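Skusine Table Repair Fund: Progress Report, 8 Jun 2025
Prepared for the Merkum grant office

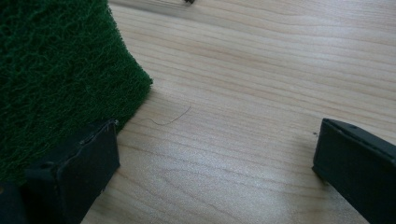 Fergal Geraghty wrote after the last report that the refinishing schedule looked too tight, and that he would sooner see fewer tables done well than the whole list done by summer. We have followed that advice. The work plan now runs to the end of the year, with no change to the total requested.

Work to date

Surface preparation began in March at the Tzavaras branch library. The first 20 tables have been cleaned, sanded and oiled, and are back in the reading room. Drying took longer than planned while the heating was off, and each batch was held back an extra 2 days before it went out on the floor. Reading room hours were not cut.

Two tables had split aprons that the original survey missed. Both were glued and clamped in the shop. One will need a new leg, and a quote has been requested.

Spending

The first payment was $2000. We have spent $831 on oil, abrasives, glue and van hire. Labor is covered by the library's own maintenance budget and is not charged to the grant. Receipts are in the attached folder. The van cost more than we budgeted, and we expect to recover most of that by moving the next batch in one trip.

Next period

The children's room comes next, followed by the study carrels at the Cleltex annex. The carrels are veneered and will be cleaned by hand only. We ask that the second payment be released on the original date.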